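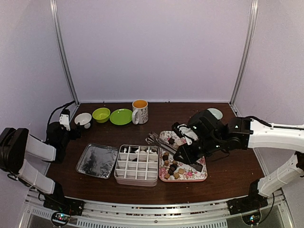
Two-Arm Table Build: Minutes of the Workshop Meeting

Apr 11, 2018 - minutes taken by Trí Lâm

1. Last meeting

Minutes from the last meeting were accepted with one fix. The budget left is 375 dollars, and the figure of 500 was the total before the aluminum order.

2. Frame and walls

The rear posts and side walls stay as they are. A request to paint the walls a darker color was turned down. The front rail will get three more bolts per side before anyone changes the arm bases again.

3. Wiring

The thin wires near both bases need to be tied down. Trí will do the left side first and label each wire at the board end. Spare ties are in the Kuzmenko drawer. The cables on top of the right arm were discussed - no change for now.

4. Food sorting task

The group agreed to keep the twelve-compartment box in the middle, with the metal tray to its left and the flowered tray to its right. Dark and light cubes both stay in the task. Bowls, plate and mug go along the back wall. Crumbs on the table are to be wiped up at the end of each session, and the person who ran the session does it.

It was asked if the metal utensils should have their own holder. Left open. Kevine has a printed one for 118 dollars and most people thought that was too much.

5. Software

The Planora script will be moved to the shared computer. Old settings are kept in a folder marked October. Both arms must be stopped before a new script is loaded.

6. Other business

The shop key is to be returned to the hook by the door. Nutetti wants its clamps back.

Recent items
Minutes: ordering the aluminum
How to book the bench
Tool list, updated

Contact the workshop | Copyright 2018 | Back to top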